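2021-07-24

I got to Halvorsen's refurbishing shop a little before the first coffee break, and Fitzgerald Kapoor was already talking before I'd found a chair. He's been fixing office computers for 16 years, the last few of them as bench lead, and he has opinions about screws.

"People think the job is electronics," he told me. "Most of it is opening things. You open it, you blow it out, you see what's worth keeping, you take that out, and you go get the next one. I could do it asleep, and after lunch I sometimes was."

The next ones are old desktop towers, mainly. Companies swap out their machines, a truck shows up, and Halvorsen sorts out what can be resold and what has to be stripped for parts. A big office clear-out can bring 1,000 towers in one go (he showed me the corner where they stack up, and I would not want to be short and standing next to it). Until April every one of those was taken apart by hand. Then the shop put in its first robot cell, which everybody calls Darisine, after the project name on the paperwork.

I asked him what he'd thought when he heard. He laughed for quite a while.

"I thought, well, there goes the bench. Reginald called us all in and did his speech, and I don't think I heard one word past 'robot.' I went home and updated my resume. First time since my daughter was in grade school!"

Reginald is Reginald Rosenthal, the owner, and I caught him later in the hallway with a sandwich in his hand. He doesn't love that story. "I gave a bad speech," he said. "I talked about throughput. I should have started with the fact that I wasn't letting anyone go, and I got to that at the end, when they'd all stopped listening." He had 30 people in the room that morning, and two of them quit within the month. One went to Peltach, across town. He still thinks he could have kept her.

So what changed? Kapoor's own day, for a start. He used to do a tower start to finish. Now he lays it on its side, takes the side panel off, and the arm comes down for the part he'd rather not do over and over. He watches. If the thing gets stuck, he steps in.

"It gets stuck plenty," he said. "A cable's hanging where it didn't hang on the last one, and it just stops and waits for me like a kid at a crosswalk. I've gotten so I tuck the cables before I start it. So now I'm doing prep work for a robot, and if you'd told me that two years ago I'd have been insulted."

Is he insulted now?

"Some days. My wrists aren't, though. My wrists are thrilled."

He says the wrists are the part he brings up with friends who ask. He'd been wearing a brace at night for years and he's mostly quit wearing it. What he misses is harder to put into words, and he took a couple of tries at it. He used to know a machine by the time he was done with it, who'd smoked near it, who'd kept it on a carpet. He gets less of that when he's standing back with his arms folded. He also misses the talk. Two people working side by side with screwdrivers will chat all morning, and one person minding a cell doesn't have much to say to it.

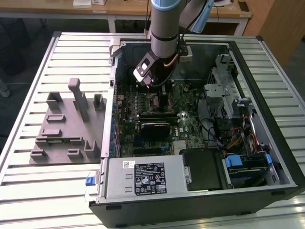
I wanted to know about the money too, and he didn't dodge. He got a raise when he moved over to the cell, "not a huge one, but I noticed it," and the newer folks on the hand benches haven't gotten theirs yet. That's a sore spot. Rosenthal says it's coming once the second cell is running, and Kapoor says he'll believe it when it's on the pay stub. They said this to me separately, and I suspect they've said it to each other, too.

The training was a mixed bag. A technician from Dronberg, the outfit that set everything up, spent a week on site and left them with a manual that's 83 pages long. Kapoor read all of it at his kitchen table. "I'm the only one who did," he said, and he was clearly proud of it. He's since written his own version on two sheets of paper, with the stuff you really need, like which Dell boards give it trouble and when to hit pause. The two sheets are the ones people use.

I asked whether he'd go back to the old way if Rosenthal offered it tomorrow.

He thought about that one. "I'd take mornings the old way," he said finally. "Mornings with a screwdriver and somebody to talk to, and let the arm have the afternoons. Put that in, maybe he'll read it."

Then a cart of towers came through the door and he got up to see what was on it.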